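Boards > Deformable Handling > Visits and Open Days > Bradenley open day, bag cell

Search this board

Bradenley open day: notes on the two-arm bag cell

murray_pryor
I went to the Bradenley open day in January and spent most of the afternoon at the soft goods bench. Posting notes while I still have them, mainly for the people here who asked in the gripper thread whether anyone outside a lab is doing bags with two arms.

Setup first. Two arms, one to each side of a white table, parallel fingers, fixed cameras. No conveyor, no fixture under the workpiece. The item for the afternoon session was a black fabric tote with tan carrying handles and a long black shoulder strap that goes on with a metal clip. Salvador Ramalho ran the bench and took questions between cycles. The controller is their own, and the task layer is a Nigatu package that they have modified a good deal.

The stated job is strap handling: keep the body of the bag under control with one arm while the other deals with the strap and its hardware. Ramalho said the strap is the hard part because its free length changes the geometry on every attempt. The bag body is stiff enough to stand, which helps. An unlined cotton bag would be a different problem and they said so without being pushed.

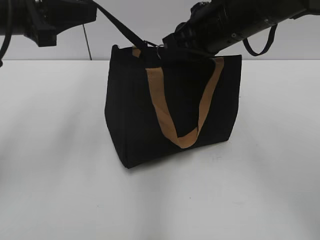

Cycle time is slow. I had 100 seconds on my watch for one attempt from start signal to both arms parked, and I would not call that one unusual. They were open that speed had been traded for force limits. The rim grip is force controlled, the approach is position controlled, and the handover between the two modes is where you hear the arm hesitate.

They gave a figure of 292 logged attempts on this bag type before the open day. No success rate was offered. I asked, and was told it depends on what is scored as a success, which I accept as true and also as a way of not answering.

Other points, in no order:

- Finger pads are swapped by hand. The pads on show were plain rubber. Ramalho said textured pads held better and marked the fabric.
- The vision system segments the tan handle without trouble. Black strap on black bag is handled with a depth cue plus the position of the clip.
- Cable routing on the arms looked temporary to me. I would want it dressed properly before anyone ran that cell for a full shift.
- They reset by hand between attempts. One person, a few seconds each time.

Happy to answer questions if I wrote it down.

aurora_arruda
Thanks for this. Did they say why the gripper takes the rim and leaves the handle alone? A flat strap handle is a much easier target for parallel fingers. It is a known thickness and a different color from everything else in the cell.

murray_pryor
Yes. A handle grip lets the body swing. Once you lift or pull on one side the bag rotates under the handle and you have lost your reference for the clip. With the rim pinched, the top edge near the fingers stays where you put it. The cost is that you distort the opening.

eduardo.patricio
I was at the same open day, morning session, and I came away less convinced than Murray.

The rim pinch gathers the fabric. On a stiff bag it recovers. On a bag with a zipper or a facing sewn along the top you are going to grip over a seam some of the time, and then the thickness between the fingers is no longer what the force setpoint was tuned for. I raised this and got the answer that seams are out of scope for now. Fair for a demonstration. It should have been on the sign.

I also think two arms is the wrong comparison. The question for anyone who has to pay for it is whether two arms beat one arm and a cheap clamp. A clamp on the table holds the body better than any gripper in the air and never needs a planner. At Sturkby we ran pouches that way for 8 months with one arm and a pneumatic clamp, and the clamp was never the part that failed.

murray_pryor
Your pouches were one size, as I recall it. The argument for the second arm is changeover. I agree it is an argument and that I saw no changeover.

eduardo.patricio
Six sizes. The clamp jaw had a manual stop with 6 positions and the operator moved it. Changeover was shorter than a coffee.

murray_pryor
Corrected, thank you. I still think the comparison depends on whether the bag has to be turned during the job. With the clamp you open, turn, close, and find the clip again. With two arms you can in principle regrip without letting go of everything. I stress in principle. In the afternoon session I watched one regrip, and the bag stayed on the table throughout.

I went back to the bench near closing, when the crowd had thinned out, and asked to see the approach at reduced speed. Some things were clearer then. The wrist comes down at an angle to the rim. A straight vertical approach would be simpler to plan, but Ramalho said the palm of the gripper hits the standing part of the strap when they do that. So the angle is chosen for strap clearance and the finger alignment suffers for it. They compensate by closing slowly and letting the fabric slide into place between the pads.

On the strap side, tension is estimated from joint torque. There is no sensor at the fingers. I asked about the noise floor and was told it was good enough to tell slack from taut and not good enough for much else. For this job that may be sufficient. If you wanted to seat a clip by feel you would need something better. 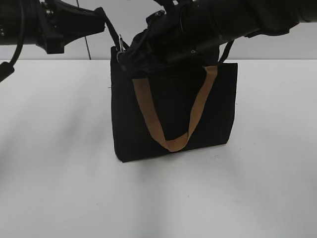
Carolina Pacheco here, posting from the integrator side. Torque estimation at the joints is going to drift with temperature on arms that size. We saw it on the Brurnside line, where the slack threshold had to be set again after every warm-up. An open day cell is on from early morning and stays warm, so visitors would never see it. Did anyone ask what the first attempts of the day look like?

eduardo.patricio
I was there for the start. The first attempt I saw was stopped and restarted by the person at the bench. No reason given, so I would not put it down to drift. It could have been anything.

aurora_arruda
Carolina, did you end up putting load cells at the wrist?

carolina_pacheco
One wrist, on the arm that did the pulling. The holding arm did not need it. It added mass and we had to redo the payload settings, but the threshold stopped moving. I would do it from the start next time.

On clamp versus second arm I am between the two of you. For a single product family I would use the clamp. For mixed goods with loose straps I have not seen a clamp arrangement that keeps the strap out of the jaw, and that includes ours.

eduardo.patricio
Put the strap up on a hook before you close the jaw. That is a hook and two lines of code.

carolina_pacheco
And who puts it on the hook? If it is the operator, then the operator has done the part of the job the cell was meant to do.

eduardo.patricio
The arm does. It picks the strap from a flat presentation, hooks it, then the clamp closes.

carolina_pacheco
Then you need flat presentation upstream. We did not have it at Brurnside and I doubt most people do.

murray_pryor
Bradenley does not have it either. The bag was put down by hand with the strap already attached, and as far as I could tell the placement was not controlled beyond "standing up, handle to the front." That is a point in favor of what they showed.

To Aurora's earlier question, I checked my notes and there is one more line on it. They did try gripping the handle in the first weeks. It worked for lifting and failed for anything that needed the body held still. The handle now hangs free during the strap work and the planner treats it as a keep-out region.

aurora_arruda
A keep-out region that moves when the bag moves. Do they update it per cycle or continuously?

murray_pryor
Per cycle, at the start. I asked what happens if the handle shifts in the middle of an attempt. The answer was that contact with the handle is tolerated below a force limit and stops the arm above it. I did not get the limit.

eduardo.patricio
I wrote to them for the scoring criteria behind the attempts they logged. If they send anything I can share, it goes in this thread.

Last updated: January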